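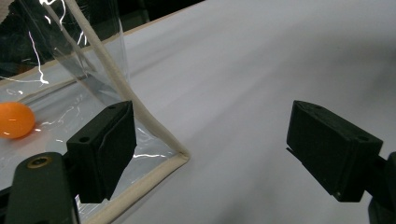 *Wrist view, clear bag with beige binding, jaws open.*

**Thread: Transparent film and wrist-only policies – results from the Fluvero set**

**penow_bench** wrote:

Posting results as promised in the depth thread. Task is "grip the bag by the bound edge and move it to the tray." Demonstrations were recorded with the hand-held gripper, 1,502 in total after filtering. The policy sees the wrist camera and gripper width, nothing else. No depth, no external view.

Two training runs on the same data:

- Run A: plain behavior cloning, RGB in, relative end-effector pose out, 2 steps of image history.
- Run B: same, plus an auxiliary head that predicts a mask of the fabric binding. The head is dropped at test time.

Run B reached 86 percent success on the held-out bags. Run A was clearly worse, and most of its failures were the same failure: it closed on a glare streak in the film and missed the binding.

Code is in the Flevard repo under `aux_edge`. Mask labels were drawn by hand on 1,000 images and propagated from there.

---

**quarterturn** wrote:

What is the light setup? Those jagged highlights on the film are strong edges. If the lamp is in the same place in every demo, the policy can learn where the highlights normally sit and ignore them, and then your number drops when someone moves the lamp.

---

**penow_bench** wrote:

Lamp was moved between sessions, not within a session. Held-out bags were tested under a lamp position that is in the training data. So yes, that is a gap. Unseen lighting is the next test.

---

**saab_driver_93** wrote:

I don't think the comparison is fair. Run B gets hand labels and Run A doesn't. You changed the architecture and the amount of supervision at the same time. Give Run A something with equal label cost, for example more demos, and then compare.

Also, a beige strip on a white table is about as easy as an edge target gets. Try it on a bag with clear piping.

(User name is for the car, before anyone asks again.)

---

**penow_bench** wrote:

> You changed the architecture and the amount of supervision at the same time.

Partly agree. The backbone is identical and the extra head has no effect on the action path at test time, so I would call it one change. The label cost is real, though. Drawing masks took less time than collecting the last batch of demos, but I didn't log the hours properly and won't quote a figure.

On clear piping: I expect it to fail. The method needs something opaque to hold on to.

---

**quarterturn** wrote:

Does the content of the bag matter? The orange ball at the left is the most saturated thing in view by a long way. I would want to know whether the policy uses it as a landmark for the bag.

---

**penow_bench** wrote:

We checked that by masking the ball out of the input images and rerunning the offline evaluation. Run A's predicted approach shifted noticeably. Run B's shifted a little. Neither was tested on the arm with an empty bag. I read it as Run A leaning on the ball and Run B leaning on the binding, but offline action error is a weak measure and I wouldn't put it in a paper.

---

**ohmsandmore** wrote:

Hardware question. Are you using the stock finger pads? We had bound edges slip out with thin pads, mostly when one jaw landed on film and the other on fabric. It counted as a policy failure in our logs until we watched the videos.

---

**penow_bench** wrote:

Stock pads. Slips after a correct approach are counted as failures in both runs. I can split them out.

---

**saab_driver_93** wrote:

Please do. If slips are evenly spread over A and B then the gap you report is smaller than the real gap in perception, and I will withdraw half of my complaint. The label budget half stays.

---

**ohmsandmore** wrote:

Seconded on the split. Tag them by where each jaw made contact if you can – film/film, film/fabric, fabric/fabric. The last one almost never slipped for us.

---

**penow_bench** wrote:

Will tag by contact type. The rerun with matched label cost needs arm time, earliest is June. I'll put the slip table in this thread and the lighting test in a new one.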